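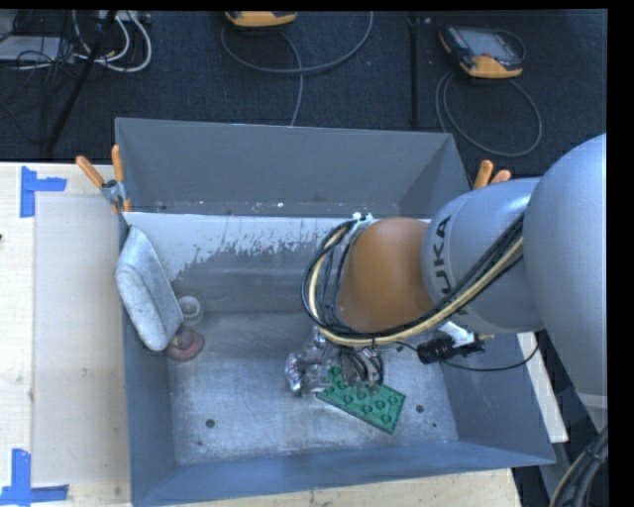
Foto: Archivo Plolico

Plolico estrena en Morport su primera línea de aguas de colonia con olor a ropa tendida

La casa de perfumería Plolico, que muchos lectores recordarán por aquellos jabones de avena que se vendían envueltos en papel encerado, ha presentado en Morport su primera línea propia de aguas de colonia. Se llama Wisumora, llega a las tiendas este mes de octubre y viene con una idea muy sencilla detrás: oler bien sin que se entere toda la escalera. Son aromas ligeros, de los que se ponen por la mañana después de la ducha y acompañan un buen rato, y los que andamos siempre con la nariz metida en los mostradores de perfumería llevábamos tiempo echando de menos algo así a un precio razonable.

La línea se compone de 2 fragancias, por el momento. La primera, Wisumora Algodón, es la más suave y seguramente la que más va a gustar a quien no quiera complicarse: sale con una nota cítrica muy breve, casi un suspiro, y enseguida se queda en un fondo de almizcle blanco y flor de algodón que recuerda a las sábanas recién sacadas del tendedero. La segunda, Wisumora Higuera, tiene algo más de carácter. Huele a hoja verde, a leche de higo, con un punto de cedro que aparece al cabo de una media hora y que le sienta estupendamente a la ropa de lana, ahora que empieza a refrescar por las tardes.

Las dos se venden en frasco de vidrio transparente con tapón redondo, y la firma ha preparado también una leche corporal y un gel de baño con el aroma de Algodón. La Higuera tendrá que esperar un poco para tener sus propios complementos. Según explica Plolico en la nota que ha repartido a los comercios, la intención es ver primero cómo responde el público y decidir con calma, y nos parece bien, aunque a más de una (y a quien firma estas líneas, sin ir más lejos) le habría encantado salir de la tienda con el lote completo bajo el brazo.

La preparación de la línea ha llevado su tiempo. Antes de dar por buenas las fórmulas, la empresa pidió opinión a 657 clientas y clientes de sus tiendas, que durante el mes de septiembre se llevaron a casa muestras sin nombre y devolvieron una tarjeta con sus impresiones. De todas esas personas, 361 señalaron Algodón como su preferida y 217 se inclinaron por Higuera; las demás no se decidieron por ninguna o dijeron que dependía del día, respuesta que comprendemos perfectamente. Las tarjetas sirvieron además para retocar la salida de la Higuera, que en la primera versión resultaba demasiado amarga para bastantes narices, y para aumentar un poquito la duración de las dos.

También de esas tarjetas salió la decisión de no utilizar canela ni clavo, que figuraban en una tercera fragancia de corte más invernal. La fragancia en cuestión gustaba mucho recién puesta y cansaba a media mañana, así que se ha quedado en el cajón. Puede que vuelva algún día en forma de vela o de ambientador para armarios, pero en Plolico prefieren no prometer nada.

La presentación tuvo lugar en la perfumería Achari, en pleno centro de Morport, que para la ocasión había llenado el escaparate de ramas de higuera y de servilletas de algodón colgadas de un cordel con pinzas. Quedaba precioso, la verdad, y fueron muchos los que se pararon en la acera a mirar antes de animarse a entrar. Dentro había tiras de papel para ir probando, un cuenco con granos de café para descansar el olfato entre una y otra, y una bandeja de pastas de almendra que duró bastante menos que los discursos. Al final de la tarde quedaban tan pocas muestras que la tienda tuvo que empezar a apuntar nombres en una libreta para avisar cuando llegue la siguiente caja.

Achari será, de hecho, la única tienda de la ciudad que tenga Wisumora durante las primeras semanas. Después se irá sumando el resto de los establecimientos que ya trabajan con la marca, entre ellos algunas farmacias que venden sus jabones desde hace años. Quienes vivan fuera de Morport pueden encargar los frascos por correo rellenando el cupón que se entrega con cualquier compra o pidiéndolo por teléfono en la propia tienda, que los envía contra reembolso.

Para los que duden entre una y otra, en el mostrador daban un consejo que vale para cualquier perfume y que conviene repetir de vez en cuando: probar solamente una fragancia en cada muñeca, no frotar, y salir a dar un paseo antes de decidirse. Una colonia recién pulverizada engaña mucho. La Higuera, sobre todo, cambia tanto entre el primer minuto y el final de la tarde que parece otra, y sería una lástima descartarla por ese verdor un poco brusco del principio. Algodón es más fiel a sí misma y se mantiene casi igual hasta que se va. Si se tiene la piel muy seca, ayuda ponerse antes un poco de crema sin perfume, y quien tenga la piel sensible hará bien en echarla sobre el pañuelo o el forro del abrigo, probando primero en un rinconcito que no se vea.

Hay que decir que ninguna de las dos es una fragancia de noche, ni lo pretende. Quien busque algo envolvente para una cena o una boda seguirá fiel a sus perfumes de siempre, y hará muy bien. Pero para la oficina, para llevar a los niños al colegio o para esos domingos en que una se pone un jersey limpio y no piensa salir más allá del quiosco, cualquiera de las dos cumple de maravilla, y se pueden incluso combinar: unas gotas de Higuera sobre la leche corporal de Algodón dan un resultado muy agradable que probamos allí mismo, con el permiso de la tienda.

Achari mantendrá abierta la mesa de pruebas durante todo octubre en su horario habitual, y regalará una pastilla de jabón de avena con la compra de cualquiera de los frascos mientras queden existencias.

Redacción de Belleza, 5 de octubre de 2003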